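Kestent teleop station, simulated cell 2
Pre-session checklist, June, with comments

1. Operator seat and hand controller
OK. Controller centered. Chair still sinks when you breathe out. Noted last time, noted again.

2. Emergency stop
OK. It stops a simulation, so the stakes are modest, but operators move to the real arm afterward and the habit should travel with them.

3. Link to Zirnthorpe server
OK. Delay at rest 118 ms. Tiring, but you can steer with it.

4. Wrist view and finger clearance
PASS WITH COMMENT. Checked with the stone ball over the gap and the fingers open. The left finger comes up very close to the lower edge of the slab — or looks that way from the wrist, where depth is mostly a matter of faith. Check a second view before closing.
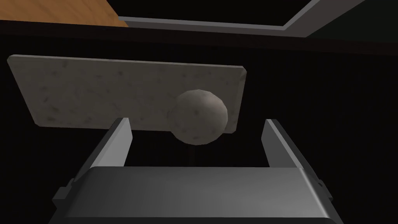 5. Demonstration log
FAIL. The counter shows 2,566 demonstrations and the folder holds 696. One of them is wrong. Do not record until somebody finds out which.

6. Labels
OK, mostly. "Good," "bad" and "start over" are in use. "Meh" has been removed from the menu. Please stop adding it back.

7. Operator breaks
Timer works. Operators dismiss it. Reset to a louder sound.

Result: not cleared for recording. Practice runs allowed. Recheck item 5 before the Winunholm set is loaded.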